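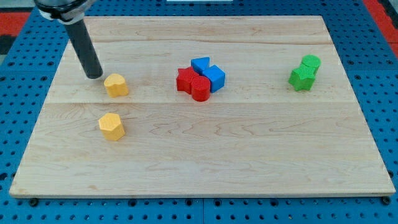
黄的归黄的,绿的归绿的,可是红的和蓝的应该让它们在一起,阿维德(Arvid Åberg)这样说,他一边说一边把椅子往桌子前面拉了一下。

我问他为什么红的和蓝的要在一起。

他说他的母亲就是这样放的。

那时候是十二月,下午四点以后外面就黑了。我在古斯特维尔(Gustville)住了还不到一年,租的是特尼兹卡街(Tenidska)尽头那座老房子里的房间,门上的号码是413,虽然这座房子只有三层。阿维德住在我对面。我们互相打招呼,有时候他替我收信,除此以外没有什么来往。那一天他敲我的门,手里抱着一块很宽的木板,问我有没有大桌子。

我有。我的桌子是前面的房客留下来的,蓝色,桌面上全是圆圆的孔,一排一排非常整齐。我猜它以前是在工厂里用的。吃饭的时候面包屑会掉进孔里,所以我一般在窗台上吃饭。阿维德看了桌子一会儿,用手指按了按其中的一个孔,然后把木板放上去了。木板几乎盖住了整个桌子,只在四边露出一点蓝色。

“很平。”他说,“我那边的桌子不平。”

木板是浅颜色的,有一点点粉红的纹路,由几条长木条拼起来。他从大衣口袋里拿出一个布袋,把积木倒在木板上。声音比我想的要响。有一块滚到了木板的边上,是红色的圆柱,他很快地用手挡住了它。

我那时候以为他要卖掉这些东西。城里有一家旧货店叫贝德纳里克(Bednárik),在橱窗里摆着很多旧玩具,我路过的时候看过价钱,一匹没有尾巴的木马也要981克朗。我把这件事告诉了他。我想我是好意。

他没有生气。他说:“贝德纳里克的老板已经看过了。他说不成套的积木没有人要。”

“原来有多少?”

“我不知道。小时候觉得有很多很多。”

然后他开始摆。我给他倒了茶,在床边坐下,因为椅子只有一把。他摆得很慢。他把黄色的心拿起来,放在左边靠后的地方,退后一步看,又走回来,把它转了一点。黄色的六角形他放在心的前面,离自己近一些。两块中间他留了空的地方,我想把六角形推上去一点,他说不要。

“中间是路。”他说。

我到那时才懂得,这不是玩具的摆法,这是一张地图。

他的母亲是从一个村子来的,村子的名字他只听过,没有看过写下来是什么样。她嫁到这里以后,一次也没有回去。冬天的晚上,父亲在铁路上值夜班,她就把揉面的木板放在地上,用儿子的积木把村子摆给他看。心是她外婆的房子。六角形是水井,因为井边的石头就是六个角。星星是教堂,圆柱是磨坊,它们和几座蓝颜色的房子紧紧地挤在一起,人从教堂出来,走几步就可以买到面粉。绿的在右边,很远,那是树林。

“她为什么选心来做外婆的房子?”我问。

阿维德想了一下。“可能因为别的都已经用完了。”他说。

我笑了,他也笑了。这是我第一次听见他笑,好像一个人在咳嗽。

我要说明,我自己也是从别的地方来的。我在这里说话,总是要先在头脑里把句子排好,像把杯子一个一个放进柜子,怕碰破。阿维德出生在古斯特维尔,可是他跟我说话的时候也很慢,有的词他要找一找。我本来以为他是为了我才说得慢。后来我听见他跟楼下的人说话,也是一样的。

他说,母亲在春天去世了。他整理厨房的时候,在放锅的柜子后面找到了木板,积木在一个装过格罗斯滕特(Grostent)茶叶的铁盒子里。铁盒子已经生锈了,他把积木换到布袋里。从春天到现在,他摆过许多次,每一次都觉得有一个地方不对。

“哪里不对?”

“树林。”他说,“树林不对。”

他把绿的放到右边。先是并排放,然后一块在前一块在后。他又把它们拿近了一点,几乎碰到磨坊。他摇头,又拿远了。我看见木板上有一条很细的缝,从左边一直到右边,在木条跟木条拼起来的地方。我问他这条缝是不是什么,是河,或者是大路。

他低下头去看那条缝,看了很长时间,茶也不喝。

“她从来没有说过河。”他说。

“可是有磨坊。”

“是,有磨坊。”

他坐下来了。我觉得我也许说了不应该说的话。磨坊也可以用风,或者用马,我对磨坊一点也不了解。我想把这个意思告诉他,可是“风力”这个词我当时不会说,所以我只说了:“也许有风。”

他听成我觉得冷,站起来替我把窗户关紧了。

那天晚上他没有把木板拿走。他问可不可以放到明天,我说可以。他走了以后,我坐在椅子上,面对这个村子。灯从上面照下来,圆柱的顶很亮,它的侧面是暗的,很像下午的太阳照着一座真的房子。我用手指从外婆的家走到水井,再从水井走到教堂。路比我想的长。如果提着水,要换几次手。

我小时候住的地方没有磨坊,也没有教堂。有一个汽车站,有一个卖煤的院子,有一棵桑树,夏天地上都是黑色的汁,鞋底粘得走路有声音。我想试试看用这些积木能不能摆出来。可是我不敢动阿维德的村子,于是我从厨房拿了盐瓶、两个瓶盖和一块肥皂,摆在窗台上。盐瓶是汽车站。肥皂是我们的楼。桑树我找了半天,最后用了一个大蒜。

摆好以后,我发现我不记得卖煤的院子是在汽车站的哪一边。

我把瓶盖放在左边,又放在右边。两边都好像是对的。我给姐姐打了电话,她那里已经是半夜,她很害怕,以为出了什么事。我问她卖煤的院子在哪里。她沉默了一会儿,说:“什么卖煤的院子?”

第二天阿维德来得很早,大衣穿得整整齐齐,像要去办事。他看见了窗台上的东西。我来不及收。他弯下腰,把手背在后面,像在博物馆里一样。

“这个是什么?”他指着大蒜。

“桑树。”

“很大的树。”

“对,很大。”

他点点头,没有再问别的。他走到桌子旁边,把绿色的积木拿起来,一只手一块。他说他昨天晚上没有睡,一直在想河的事情。他想起来,母亲摆完树林以后,总是把手掌平平地放在木板上,从后面往前面推过去,就在磨坊和树林中间,推的时候嘴里发出一种声音。他那时候小,觉得是妈妈在擦面粉。

“什么声音?”

他看看门,门是关着的。然后他把绿的放下,把手掌放在木板上,慢慢地推,嘴里发出“嘘——”的声音,很轻,很长。

我们两个人都看着他的手走过的地方。那里什么都没有,只有浅色的木头。

“那么树林在河的那一边。”我说。

“在那一边。”他说,“所以它远。我一直放得太近了。过河是要绕的,她说过绕,她总是说,去捡蘑菇要绕。”

他把绿色的积木放到右边去,这一次没有犹豫,放下就把手拿开了。

我们去吃了早饭。在车站旁边的小店里,两份鸡蛋,他坚持要付钱,从钱包里拿出24克朗的零钱做小费,全是硬币,他在桌上把它们排成一行。他告诉我,他查过火车。到母亲的那个地区有425公里,中间换一次车,可是他不知道村子怎么写,到了地方也不知道该问谁。我说可以把木板带去,给老人看。他看着我,想知道我是不是在开玩笑。我也不太清楚。

“木板很重。”他最后说。

“那就带纸。我们可以画下来。”

于是那个下午我们画了。他画得不好,他的星星有六个角,他擦掉重新画,还是六个角。我画了心和水井,在旁边写上字。写“磨坊”的时候我写错了一个字母,他替我改正,然后他自己也不能肯定,我们去翻了词典。河我们没有画成线,他不愿意。他用铅笔在那里写了一个很小的“嘘”,写得像路牌一样端正。

一月他去坐火车。走以前,他把钥匙交给我,让我浇他的花,木板他没有拿回去。他说放在平的桌子上比较好。我每天仍旧在窗台上吃饭,旁边是我的汽车站和我的楼。大蒜发芽了,我换了一个新的,过了几天,又把旧的放回去了。

他走了第六天,有一张明信片,上面是一个很普通的火车站,背面只有一行字,他的字很大:

磨坊是有的,是用马拉的。河还在问。

首页 短篇 连载 作者 读者来信 投稿须知 上一篇 下一篇

联系编辑部 | 版权归作者所有,转载请先来信 | 返回顶部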